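Against the Great Clear-Out

Every January the same advice comes back. Empty the closets. Hold up each thing you own, decide in a few seconds whether it deserves to stay, and put the rest in a bag. Do this and you'll sleep better, argue less with your spouse and maybe even lose a few pounds. I have read this in magazines at the dentist, I have heard it on the radio, and last October I paid $29 to hear it in person, in a function room in Plondemport with bad coffee.

I went in doubtful and came out worse.

The speaker told us that the average household could lose half of what it owned without missing any of it. I would like to know who checked. You'd have to go back to those households a year later, when the pipe burst or the baby came or the power went out for two nights, and ask them again. I doubt anybody did. What people report in the first week is relief, and I believe them. I feel relief when I cancel a dinner, too.

My main trouble with the whole business is that it is advice for people who can buy things twice. If you throw out the spare kettle and the first one dies, you drive to Rowlands and get another. That works fine if you have the car and the cash. My grandmother had neither for most of her life. She lived to 84 in a house in Motow with a cellar full of jars, string, flattened paper sacks, odd screws sorted by size and coat buttons from coats long gone. A clear-out expert would have had a field day down there. But she hardly ever went to the hardware store, and when the neighbors needed a hinge they came to her first. I don't see how she had a problem. She had a stockroom.

I'll grant that there is such a thing as too much. I have helped empty a house where you could not open the back bedroom door, and it was sad, and a cheerful book with a checklist would have done nothing at all for the man who lived there. That's an illness, or near to one. The rest of us have a full garage. I think the people selling these courses are a little too happy to let us confuse the two.

Then there's the question of where it all goes. The course handout had a page on "letting go," with a nice drawing of a bird, and not one line about the thrift store loading dock. Go and stand behind the one in Skivville during the first weeks of the year. It is bags up to the windowsill, and a good deal of it can't be sold: single shoes, stained pillows, exercise gadgets with a part missing. Someone has to open those bags and sort them, and someone has to pay the dump fee. The donor has gone home feeling light.

I asked about this in Plondemport, during the question time. I was told that guilt was one of the things I might be holding on to.

What bothers me most is the speed. The method depends on it. You are told not to think too long, as thinking is how junk wins. But a lot of things in a house only make sense slowly. I own a hand drill I have used maybe 3 times. I own a tablecloth too big for any table I've had since I was married. Neither one gives me any special feeling when I pick it up. The drill was what I needed when the battery one was dead and the gate was hanging off, and the tablecloth went over two doors on sawhorses the summer we had the whole family in the yard. Asked in January with a trash bag in my other hand, I would have tossed both.

And a bare room isn't free, either. It has to be kept that way. I have a friend who did the full program, and she now spends more time on her possessions than I do on mine, and she has a quarter as many. Everything that comes in the door has to be weighed against something going out. A gift is a small crisis. That sounds to me like a lot of attention to pay to stuff, for someone who says she's done with it.

So I'm sitting this one out again. I cleaned the refrigerator, which needed it, and I took two boxes of paperbacks to the library sale, where they will be bought by people like me. The kitchen drawer stays as it is, with the dead pens, the takeout menus, the birthday candles and the rubber bands. 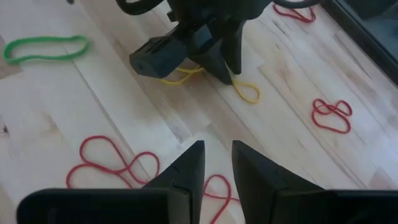
Skivville, 01/07/2019

A correction to something I wrote here in the fall. I said the Plondemport course ran for three hours. A reader who was there has pointed out that it was 5, counting lunch, and that lunch was not included in the price.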